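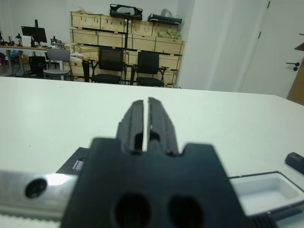
Black tones and a silver rail with one bright spot of glare.

Haltcombe Drawing Evenings: Your Questions

Hello and welcome! We get a good many emails before each new term, and the same handful of worries turn up in nearly all of them, so Hanna and I have tried to put our answers in one place. If yours isn't covered, please write to us anyway. We like hearing from people and we do write back, though it may take a few days when the term is just getting going.

I haven't drawn since I was a child. Is this class for me?

Yes, please come! Most of our people stopped drawing at ten or eleven, usually when somebody told them a horse looked like a dog, and they've carried that around ever since. The first two evenings are spent on very plain exercises with a soft pencil, and you'll be sitting next to others who are every bit as nervous as you are. Timo Vogler, who now helps put out the boards, spent his whole first evening drawing the same mug and went home perfectly happy.

Where do you meet, and when?

We're at 134 Bouchard Street, up the stairs on the left, in the long room with the north windows. Doors open at 6:30 in the evening and we start drawing at 7:00, finishing at 9:00. There is an elevator at the back of the building, but the rear door is locked from the outside after six, so ring the bell marked Studio and one of us will come down and walk you through.

What does it cost?

A full term is $200, and that includes boards, easels, and tea. You can split it into two payments with no extra charge. If money is tight, send a note to Azra Angelovski at the desk. She keeps a few reduced places open each term and she won't ask you for any paperwork.

What should I bring?

A sketch pad no smaller than 9 by 12 inches, a 2B pencil, a 6B pencil, a kneaded eraser, and something to sharpen with. From week four you'll also want a few sticks of vine charcoal and an old shirt. Please don't rush out and buy one of those enormous tins with every grade of pencil in it (I own two, and most of what's inside has never touched paper). If you do end up with the wrong thing, we have a drawer of odds and ends you're welcome to dig through.

My shadows all turn into the same flat black. What am I doing wrong?

Probably nothing worse than pressing too hard, too early, which we all do.

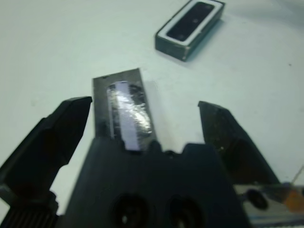
Dark subjects ask for more patience than pale ones, and they're where most beginners lose heart, so we give them two whole evenings in the middle of term. The trick is to find the lightest part of the dark thing first and guard it as though it were precious. Squint, lay in one even middle gray over everything, and leave your deepest pressure for very last. Compare the two black fingers, for example: the left one is matte and chunky and can be handled as a quiet, nearly even tone, while the right one has a slight gloss, and the little flecks of light near its tip need to be saved as bare paper or lifted out with the corner of your eraser. The block between them leans a touch toward navy, and the two round holes low down on it are the places to spend your darkest dark. Even those have a faint glint inside, so go gently! Once you've found that much variety in something you would have called plain black, your own coat on the back of a chair starts to look like a very interesting evening's work.

Do you draw from life models?

We have 3 figure evenings per term, always clothed, with poses running from one minute to twenty. Rungnapa Rojanasak has led these for years and she is wonderfully calm about wobbly first attempts. If you'd rather skip them, there's a still life set up at the other end of the room.

Can I use a tablet instead of paper?

For homework, certainly. In the room we ask everybody to work on paper for the first six weeks, mainly so that we can pin the drawings up side by side and talk about them. After that, please yourself.

What happens if I miss a week?

Life gets in the way, and we know it. Przemysław Stępień types up a page of notes after each class and emails it out to everyone, usually the next morning, along with the exercise. We can't refund single evenings, but if you miss two or more you can come to the open sessions in February for free to catch up.

Is there really a library?

There is! A retired teacher left us her art books, more than 2,000 of them, and they fill the back wall and a good part of the hallway. Members may borrow two at a time for a month. Write your name on the card and put the card in the green box. We're still missing the second volume of a lovely set on drawing trees, so if that happens to be on your bedside table, we'd be so glad to see it again.

Can I bring a friend to try one class?

Yes, for any of the first three weeks, and the visit is free. Let Hanna Śliwiński know by noon on the day so that she can set out another board.

Where can I park?

The lot behind the Stellach building is open to us after six. Please leave the row nearest the loading door clear, as the bakery van comes in early and out late. The number 3 bus also stops across the street, and the last one back toward downtown leaves at 9:40.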